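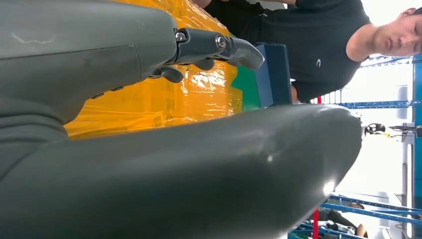
Robotics & Automation / Talks and Events
5 min read
Speaker notes: Open day at the Gudora handling hall
Speaker: Doğukan Karaca
2026-06-27

Opening

Good morning, and welcome to the Gudora handling hall. On behalf of Komimon and our partner Hundus, thank you for coming. My name is Doğukan Karaca, and I am responsible for the picking program at this site.

[Wait for the group at the back to come in. Check that the headset microphone is on.]

The visit has two parts. I will speak for a short time about the work done in this hall, and we will then walk to the cell for the demonstration. Please hold longer questions until we return to this room. Short questions are welcome at any point.

What the site does

Gudora handles small packaged goods. The catalog currently lists 2342 articles. Many of them come in clear plastic wrap, and those are the ones that give an automated hand the most trouble. The wrap reflects light, it creases, and its outline changes each time the package is set down. A box with straight edges is easier for us, and I will ask the operators to present both kinds.

Komimon began work on the hand in August with a first list of 505 articles. The list now stands at 849. An article is added only after the operators have signed the test sheet for it. We have kept to that rule even where it has slowed us down.

The hand

The unit is called Gil. It has jointed fingers with rounded tips, and it carries a small camera at the wrist. Visitors who know suction grippers will notice that Gil works differently. Suction needs a flat, sealed surface, and loose wrap seldom offers one. Gil closes its fingers on the package from more than one side.

[Pass the spare finger around. Ask for it back before leaving the room.]

The camera moves with the hand, so its picture turns whenever the wrist turns. Guests watching the monitor may find this confusing at first. The software does not need an upright picture, and we have left the display uncorrected so that you see what the system receives.

The demonstration

An operator will stand at the cell throughout. He will place the goods, and he may move them between attempts. Please do not call out to him while the hand is moving.

There will be failed grasps today. We have not chosen the goods to avoid them. When an attempt fails, the operator will say so and the hand will return to its start position. I will explain the cause if it is known.

[If the network is slow, skip the second monitor and go directly to the live cell.]

Safety

Stay behind the marked line. Bags and coats remain in this room. If you hear the stop signal, stand still and wait for instructions. Photographs are permitted in the hall, but please ask before photographing staff.

Questions we expect

On jobs: the operators at Gudora were consulted before the first unit arrived, and their positions have not been reduced. Refer detailed questions to the Hundus site office.

On wear: fingertips are inspected after every 3000 grasps and replaced when the surface is no longer even. Light scratches on the housing are accepted.

On price: no figures are to be given today.

On night operation: Gil does not run without a trained person in the hall. No change to this is planned.

Moving to the hall

Please follow me through the door on the left. The first group will stand nearest the cell, and the second group will change places with them after the boxed goods.

14 shares
3 comments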